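Workshop notebook - glaze and clay bench
October 2018

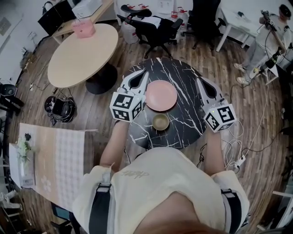
Why are the Trillmont glazes crawling on the small bowls when the plates come out clean?

Most likely the bisque on the bowls is too dense. They were fired at the bottom of the kiln, where it runs hotter, and the glaze sits on them without soaking in.

Notes behind that, so I don't have to work it out again in the spring.

The last bisque was set to 967 and held for 3 minutes. I put cones on the top and bottom shelves. The top cone was barely leaning and the bottom one was flat on its side. Nicanor thinks the lower element was replaced with a heavier one before we took the kiln over from Casado, and there is no record of it either way. The plates went on the top two shelves as usual and the bowls went underneath because they stack.

Did the water test on broken pieces from both shelves. A drop on the plate shard was gone almost at once. On the bowl shard it sat there as a bead and I got tired of watching it. Same clay, same bag (Pramar white, the smoother one), same week of throwing. So I don't think it is the clay.

Other things that could cause crawling, and what I did about each:

Dust. Wiped half the bowls with a damp sponge and left the other half alone. Both halves crawled, the wiped ones slightly less. Worth doing anyway.

Glaze too thick. The bucket had been standing open and had lost water. Thinned it until it ran off the stick in a steady thread, then sieved twice. The crawling went down at the rims and stayed the same inside the foot, where the glaze pools.

Grease from hands. Saturnino had been using barrier cream for his knuckles. He has stopped, and is complaining about it. No change that I can see.

Too much clay in the recipe. The glaze powder from Warkar is a new delivery and the label gives no batch. I have asked them. If they have changed the china clay it might shrink more as it dries, and there were fine cracks in the raw glaze on some of the bowls before they went in. Nothing like that on the plates, but the plates were dipped fast and dried flat on the rack.

Next bisque: set to 835 at the controller for the first stage, then slow right down to the top. Bowls on the top shelf this time, plates below, cones on every shelf. If the plates crawl and the bowls don't, that settles it. I would like to leave a gap under the bottom shelf as well, but we are short of tall props and the 2 good ones are holding up Nicanor's jars.

The crawled bowls can be reglazed. Warm them first on top of the kiln, brush the bare patches with glaze that has been left to thicken, let it dry and fire again. I tried it on one with a bad patch near the foot and it closed over, though the colour is darker there than on the rest. Fine for our own shelf, not for the shop order.

Shop order: Saturnino has rung them and they will take the plates now and wait for the bowls. They asked whether the foot rings could be smoother. They can. Need more of the fine wet and dry paper, and a new sponge for the glaze table - the old one is shedding bits into the bucket.

Lid on the Trillmont bucket, please, whoever uses it last.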